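Setting up your Pichon wall timer, part 3: pairing and first schedule

I wrote this part after putting in my own Pichon at the Bulwood house, so the order is the one that worked for me. Have the power on and the cover off before you start.

1. Hold the left button until the light blinks twice. Let go right away – if you keep holding, you wipe the clock.

2. Open the Horon app and tap Add. You get 90 seconds, and then it quits and you go back to step 1.

3. Type in the code from the inside of the cover. Mine ended in 563. Yours will be different, so copy it down before you snap the cover on!

4. Set the load limit. I use 400 watts for lamps and 900 for the fan heater.

Caution: never go over 900 on one timer, even for a minute.

Note: in February I run a second schedule for the hallway, and the app keeps both (you just swap them on the main page).

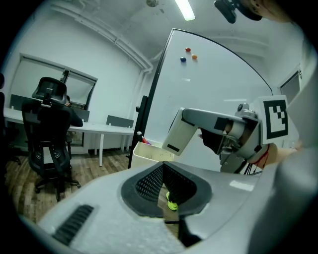
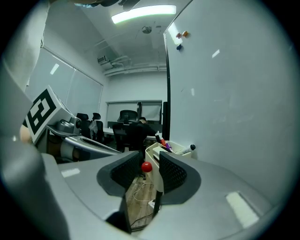
5. Name each timer before you add the next one. I name mine by color, and I'd go for something you can't mix up, say Lime for the hall, like the bright green shoe in the first picture, and Gray for the den. Then tap Save, wait for one long blink, and press the cover back on until it clicks.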